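Packing cell two at Gradbridge: what changes for the bench team

The two-arm packing cell moves from trial hours to regular day shifts in August. Bench staff have asked what this means for the rota, so the main points are set out in this item.

Scope. The cell takes light accessory orders only: eyeglass cases, small pouches and flat boxed goods. Garments and shoes remain with the hand-packing benches. Mixed orders are split at pick and joined again at the labeling desk. The cap for the first period is 600 orders a week, set by Komero and reviewed monthly.

Staffing. No bench post is removed. Each shift assigns one person to the cell as feeder. The feeder lines the carton with bubble wrap, offers items to the arms one at a time, and clears any item the grippers refuse. Feeder turns are limited to 30 minutes, followed by a return to normal bench work. Staff who did the June 2020 induction do not need to repeat it. Everyone else needs 2 sessions with Wenjie Xie, bookable through the shift lead.

Handing over items. Hold flat boxes by the near edge with both hands and keep the far edge free. Wait until the arm has stopped before extending the item. Do not reach across the carton while either arm is moving – the stop button is on the bench side for this purpose.

Targets. Individual pick rates will not be recorded at the cell. The log holds refused items, stops and restarts, with a shift code but no names. The bench team asked for this in the spring and Borbély has confirmed it in writing.

Known faults. Soft cases can fold when gripped near the zipper or flap. Glossy white cartons are sometimes missed under the ceiling lights. Report both on the yellow sheet, using code 6, and carry on by hand until the queue is clear.

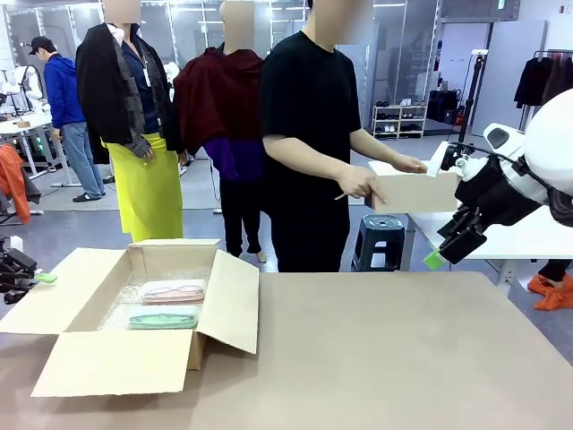
Bedemwood site: loading bay hours

The north bay will close for floor repairs during the first week of August. Deliveries go to the south bay. Drivers should sign in at the side window.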